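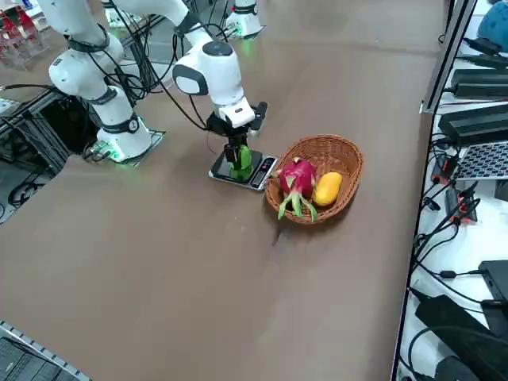 Clulidine: weigh-and-return episodes for a two-arm tabletop setup

Version 2. Contact: Judite Magalhães

Summary
Clulidine contains 300 teleoperated episodes of one task. An arm takes a fruit from a wicker basket, sets it on a digital kitchen scale, releases it, picks it up again and puts it back. The data was collected to test whether a policy can learn when to let go from images and gripper width alone, with no force sensing.

Contents
Each episode holds joint positions, gripper width, commanded actions and video from a fixed camera and a head camera. Scale readings are not logged. Operators marked the release and regrasp times by hand after recording.

Method
The baseline, Zultska, predicts short action chunks plus a release flag. The flag is trained on the hand-marked times. At run time the gripper opens only when the flag holds for 7 consecutive steps. Without this filter, the policy tended to open while the fruit was still above the platform.

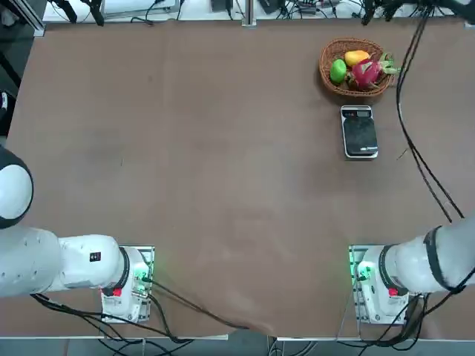
Abeysekara Manipulation Group, Urach

Known issues
The scale display is too small to read reliably in the head view, so do not use it as a success label. The table covering shifts between sessions and its folds change position. Release times in early episodes were marked by a single operator and can be late by around 2 frames.

Splits
Train and test are divided by session. Shuffling episodes across sessions inflates the baseline result and should be avoided when reporting numbers.

Changes from version 1
Regrasp times added. Episodes with dropped video frames removed.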